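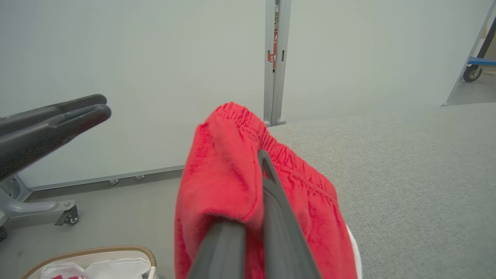
Washing Red and White Clothes Without Turning Them Pink

Red dye is the one most likely to run, and it usually does so in the first few washes. These steps work for cotton, terry and most team shirts.

1. Test the red item first

Wet a hidden seam with warm water and press a white paper towel on it for 3 minutes. If color comes off, wash the item by itself. Test it again after each wash until the towel stays clean.

2. Sort by color, then by weight

Keep whites in one pile and reds in another. White shirts with red trim go with the whites only if the trim passes the test. Towels and other heavy, fluffy things shed lint, so keep them away from smooth sports fabric.

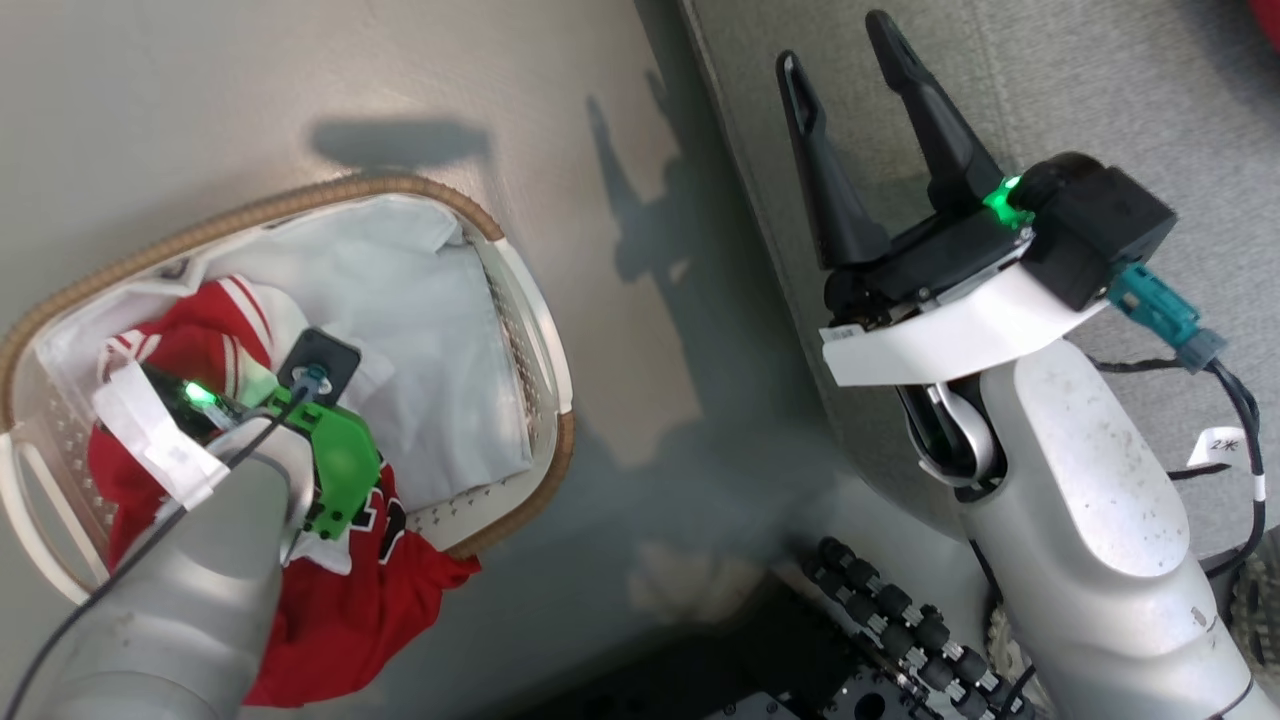

Turn printed shirts inside out before they go in. Numbers and names crack sooner when they rub against zippers. Close the zippers too.

3. Wash cold

Use the cold setting and a normal dose of liquid detergent. Do not fill the drum more than three-quarters full. A color catcher sheet is worth using for trimmed items, but it will not save a load with a brand new red towel in it.

4. Take everything out right away

Most of my own stains came from wet clothes left sitting in a pile after the cycle ended.

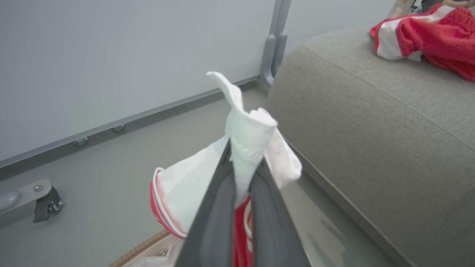

If something does turn pink, keep it out of the dryer. Heat sets the dye. Soak it in cool water with oxygen bleach for up to 12 hours, following the amount on the package, and wash it again. Check the care label first, and do not use oxygen bleach on wool or silk.

Updated 4th September by Carolina Peixoto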